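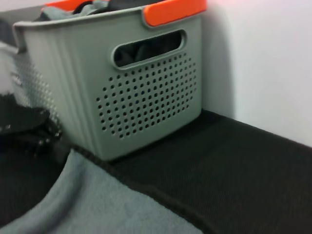
Mollmont House Residents' Association
Minutes of the household helper review meeting, held in the second floor lounge on 11/15/23

The chair opened the meeting a little after seven and thanked everyone for coming out on such a wet evening, and for the two pumpkin loaves, which were much enjoyed. Apologies had come in from the residents of the east wing, who had a plumber in. The minutes of the last meeting were read and agreed, with one correction: the bicycle rack is to be painted green and not gray.

1. Purpose of the meeting

The chair reminded everyone that the association has been offered a place on the home trial of the Edet laundry helper, a one-armed machine on a wheeled base made by Fleltum. The question before us was whether to take it up for the shared laundry and for those residents who would like help in their own apartments. No decision had been promised to the company, and members were asked to speak freely.

2. What is on offer

The secretary went through the Fleltum leaflet at some length. The Edet is meant to take clothes out of a basket one piece at a time, sort them into light and dark, and fold the simpler things such as towels, T-shirts and pillowcases. It does not iron, and it does not carry a full basket up or down stairs. A small camera near the gripper lets it look closely at what it is about to pick up.

The cost would be $40 a month for the length of the trial, with a refundable deposit of $600. If we wanted to keep the machine afterward, the purchase price to trial members would be $2222, delivery and setup included. Service visits are handled by Fodley, who already look after our elevator, and several members were pleased to hear a familiar name.

3. Discussion

A good long conversation followed, and the secretary hopes to be forgiven for not catching every word of it.

The first question was about dark clothes. One member said she can barely tell her own black socks from her navy ones in a poor light, and wondered how a machine would manage when everything in the basket is dark and bunched up together. The secretary read out the part of the leaflet dealing with this, which says that tangled dark items are picked up as a group and then shaken apart over the bed or table. Members felt that "shaken apart" needed more explaining, and we will ask.

There was a lively exchange about baskets. Several of us use the plastic kind with holes in the sides and a slot to put your hand through, and it was asked whether the gripper might catch in the holes, or take hold of the rim and pull the whole thing over. Setting the basket back against a wall was suggested as a sensible habit in any case. A member who has handled a good many baskets in his time felt that soft cloth hampers would be worse – they flop – and there was general agreement on this point.

Blankets came up next. Fleece throws are not on the list of things the Edet will fold, and the leaflet asks that they be put to one side before it starts. Two members thought this a pity in a building as drafty as ours. It was also asked what becomes of jackets and bags with metal studs or buckles, and whether these could scratch the gripper or leave us with a bill. The leaflet is silent on the matter.

On privacy, members wanted to know where the camera pictures go and how long they are kept. The feeling of the room was that we would want this in writing before any machine came through the front door, however helpful it was with the towels.

Finally, it was said very kindly by one of our longest-standing residents that she rather likes folding her laundry with the radio on, and would not care to have it done for her. The chair assured her that nobody would be signed up who did not wish to be.

4. Decisions

It was agreed to ask Fleltum for a demonstration in the lounge in January, using our own baskets and our own washing.

The secretary is to write with the questions on dark items, metal studs and camera pictures, and to ask Fodley how quickly they could come out to a repair.

The deposit is not to be paid until the answers have been read out at a meeting.

5. Any other business

The dryer nearest the window is running again. Would whoever left a single striped mitten on top of it please collect it from the office.

The meeting closed at twenty to nine, and tea was served.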